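Telby Community Help > Home and Laundry > Washers and dryers

White cloth with red trim washed with darks – has anyone gotten away with it?

Posted by karik_home, January 7, 2025

I live in a building with a shared laundry room and I pay per load, so I try to get everything into one wash. Most of what I own is black or very dark gray. The rest is a few white kitchen towels with a red printed border. Until now I've done the towels by hand in the sink, but I'm tired of it.

The washer is a front loader. I use a liquid detergent for darks and normally pick the 40 degree cotton program. There is a shorter cold program that I've never tried.

What I want to know is whether the towels will go gray, and whether the red could run into the white. The black clothes are a mix. Some are years old and two pairs of pants are from last month.

Replies (3)

cudon101

Don't do it. Whites go with whites. I ruined a tablecloth that way.

Tully_996

It depends on the clothes more than the machine. Old black cotton that has been through the wash many times has usually lost most of the dye it's going to lose. New black pants haven't, and two new pairs are enough to turn a towel gray. Wash those on their own three times first, cold, inside out.

For the red border, wet a corner of the towel with warm water and press it hard between two sheets of white paper towel. Leave it for ten minutes. If you see pink on the paper, keep washing that one by hand. If the paper stays clean it will probably be fine in a cold wash, though I wouldn't go up to 40 with it.

Take the load out as soon as it stops. A lot of the staining I've had came from damp things sitting on top of each other in the drum – the wash itself was fine.

laundry_room_3

Mixed loads are pretty much all I do, in a shared machine at our place, and the loading makes some difference.

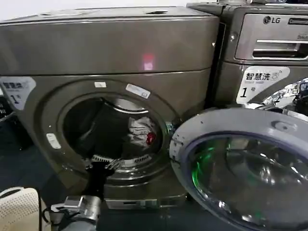
Dark clothes go in first at my place and the light piece goes in last, so I can find it again quickly. You can see the white cloth with the red on it over on the right side of the drum, with the black stuff piled to the left and lower down. Obviously it all tumbles together once it starts, so this does nothing for the dye. It just means I don't forget there's a white thing in there and pick the wrong program. I use cold, with a 1000 spin, and a color catcher sheet if anything is fairly new. The sheet comes out gray sometimes. My towels are a little duller than they were last March but I can live with that.

Agree with the post above about the new pants.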